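Field Methods in Archaeology
Handout 2: Survey before construction 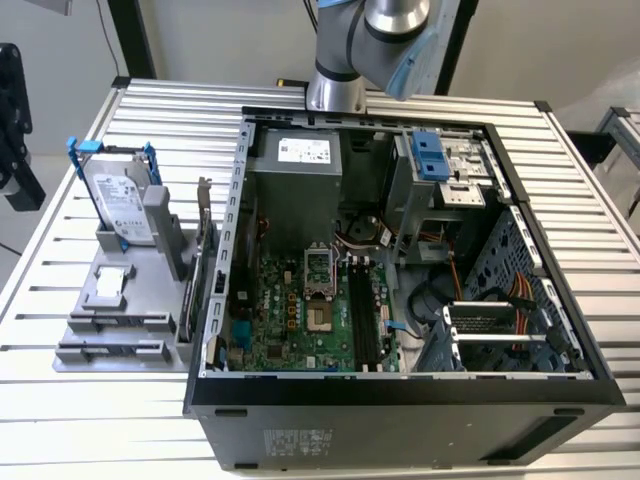 Why survey comes first

Most digs in this country are done before something is built. A road, a school or a parking lot is planned, and the ground has to be checked before the machines move in. The work is usually paid for by the builder and carried out under a permit. The crew works to the builder's schedule, so the plan has to be settled early.

Three phases

Phase 1 asks whether anything is there. The crew digs small test pits on a grid and screens the soil.
Phase 2 asks how large the site is and how well it has survived. Pits are opened wider where Phase 1 had finds.
Phase 3 is full excavation. It is done only when the site matters and the building can't be moved.

Many projects stop after Phase 1. A report is still written and filed.

Case: the Studley tract

Studley is a former farm on a low terrace above a creek. The owner, Wirnent, planned housing on the upper part. Phase 1 covered the whole terrace with 200 test pits. Most held plowed soil over clean subsoil. Finds clustered at the north end, close to a spring.

Phase 2 recovered 1,210 objects. Of these, 802 were stone flakes from tool making. Another 426 pieces were sent for study, a group that includes some of the flakes, so do not add the two figures together. The rest of the collection is mostly broken pottery, nails and window glass from the farm years.

The north end was left as open ground and the housing plan was redrawn. There was no Phase 3.

Terms to know

Feature: a trace of activity that can't be lifted out whole, such as a hearth or a post hole.
Plow zone: the upper soil mixed by farming. Objects in it have lost their exact position.
Sterile soil: a layer with no sign of people.

Reading for September

Tomić, chapters 3 and 4, on test pit spacing. Skip the section on underwater sites.
The Dromon survey report, summary and maps only.

Bring a one-page answer to this: would a wider grid have missed the spring cluster at Studley? Use the site map and show your spacing.

Vesela Kelmendi
Revised 2018-08-24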